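**Cushions and covers for a small patio — what color, what fabric?**

**patio_mirela** wrote:

Hello everybody. We moved to Praltby in the fall and I have now a patio of 12 by 20 feet with grey stone. I bought a secondhand bench and two metal chairs, all black. My question is about the cushions. I would like a strong color but my husband is afraid that it will look like a toy store. I am thinking of pink with white flowers, for the bench only.

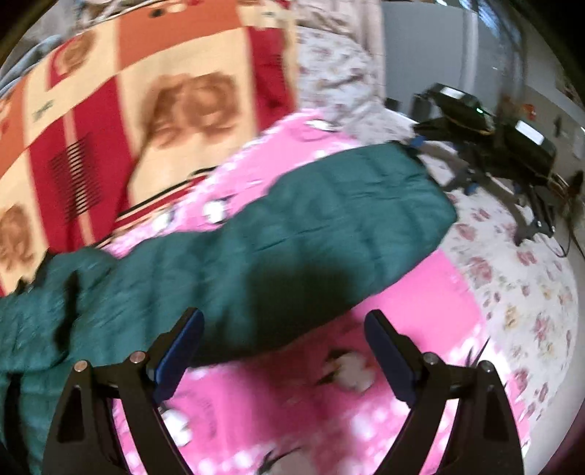

*Pink with white blossoms, the kind of print I mean.*

Should I buy real outdoor fabric, or can I sew covers from cotton and bring them inside at night? The outdoor ones in the Seltport garden center cost $32 each and I need six.

**oldhedge** wrote:

Buy the outdoor fabric. Cotton fades very fast in full sun and you will forget to bring it inside, everyone does. I had cotton covers in Badcombe and by the end of one summer they had mold in the seams.

**tansy_and_rue** wrote:

I don't agree with oldhedge. I sew mine from cotton and keep them in a box by the back door. If the patio has shade after lunch, the color stays good for a few years. Which side does yours face?

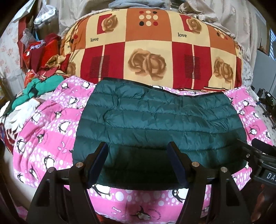 For the color, I would take one strong thing and leave the rest quiet. Black metal is easy, it goes with everything. A dark teal next to pink is also nice if you want a second color, but keep it to one or two cushions.

**patio_mirela** wrote:

It faces west, so the sun is there until evening. That is maybe the worst case for cotton?

**oldhedge** wrote:

Yes, the worst. Also look at the filling — a cheap foam holds the water for days. The Fung cushions have a zipper, so you can take the foam out and dry it.

**tansy_and_rue** wrote:

OK, for west I would also think twice. But $32 for each is too much. Wait until April, maybe they will have an offer before the season. And ask for a small piece of fabric to take home, because pink under the shop lamps is another pink on grey stone. 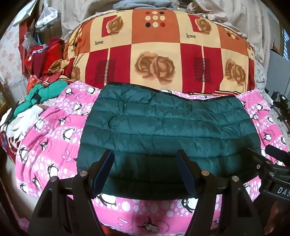
*Dark teal on bright pink.*

**patio_mirela** wrote:

Thank you both. I will ask in Seltport for a sample of the pink and also of the teal. My husband likes the teal more, so perhaps the bench will be teal and the chairs pink. Does somebody know if the Fung covers can go in the washing machine?

**oldhedge** wrote:

Mine did, on cold. Don't put them in the dryer.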